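November, Balgate bench, notebook 4

Gripper two stopped closing again, at 3:40 in the afternoon, which is when it likes to do these things. It opens fine. It will open all day. Ask it to close and it gets partway, thinks it over, and the log fills up with stall warnings.

Session was the usual fridge set, hand-held. First 600 grasps clean. Fault showed at 722, cleared itself long enough for me to write "cleared" in this book, then came back for good. Cycle counter reads 3169 on this unit. The Ashworth notes say to look at the drive at 700 cycles. I found that page today.

What I checked:
Supply voltage good at the connector, wiggled and unwiggled.
Firmware same as gripper one, and gripper one behaves.
Swapped the Nurnmont cable for the old one. No change, except that now I don't know which cable is which.
Zeroed the width encoder twice. It drifts when the jaws meet resistance, so the reported width is wrong before the stall and very wrong after it.

Best guess is slip at the coupling. The controller believes it is closed, pushes harder, trips the current limit and quits. Then it reports success -- that part bothers me more than the stall. Anything after 722 with a "closed" flag should be thrown out, and I've marked the files. Please don't unmark them to get the totals up.

Safety note, since the Bendlow form wants one: after a stall the jaws can release on power-up with no command. Did it to me twice. Nothing pinched except my opinion of the startup code. Fingers out before you flip the switch, and say so out loud if someone else is near it.

Next: pull the coupling, look for a shiny spot on the shaft, fix the flag so a stall reads as a stall. Gripper one takes over the fridge set until then, and I've reset its counter reminder to 700.
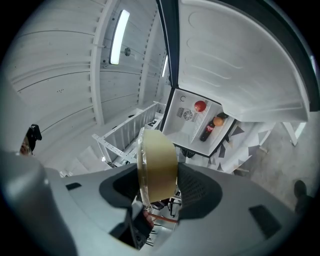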